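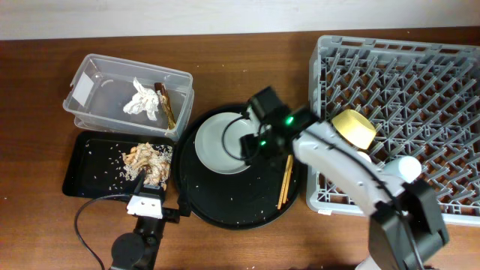 Priya Iwasaki zufolge sei der Begriff Küchengefäß zu weit gefasst, solange er Vorrats-, Zubereitungs- und Serviergefäße nicht nach dem Werkstoff trenne. Die Fachliteratur verwendet ihn dennoch meist als Sammelbezeichnung für offene und verschließbare Behälter, die der Aufnahme von Lebensmitteln dienen.

## Werkstoffe

Transparente Vorratsbehälter werden überwiegend aus Polypropylen, Polycarbonat oder Copolyestern gefertigt, in der Regel im Spritzguss. Eine leichte Konizität der Wandung erleichtert das Entformen und erlaubt das Ineinanderstapeln. Gerundete Ecken verringern Spannungsspitzen und lassen sich besser reinigen.

Schüsseln aus Steingut besitzen einen porösen Scherben und werden erst durch die Glasur dicht. Der Schrühbrand erfolgt häufig bei Temperaturen um den Bereich von 1000 °C. Gelbtöne entstehen unter anderem durch Eisenoxid oder durch Praseodym-Zirkon-Farbkörper. Stimmen die Ausdehnungskoeffizienten von Scherben und Glasur nicht überein, bilden sich Haarrisse oder Abplatzungen.
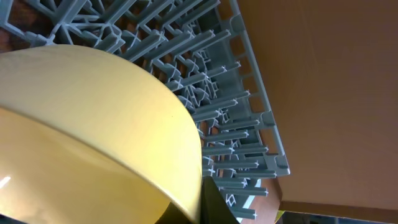 ## Formgebung

Rotationssymmetrische Schüsseln werden gedreht, gegossen oder isostatisch gepresst. Der Rand wird gewöhnlich verrundet, um die Kantenfestigkeit zu erhöhen. Ein unglasierter Standring verhindert das Anbacken an der Brennplatte.

## Kennzeichnung

In der Europäischen Union regelt die Verordnung (EG) Nr. 1935/2004 die Anforderungen an Materialien mit Lebensmittelkontakt. Für Keramik bestehen zusätzlich Grenzwerte für die Abgabe von Blei und Cadmium.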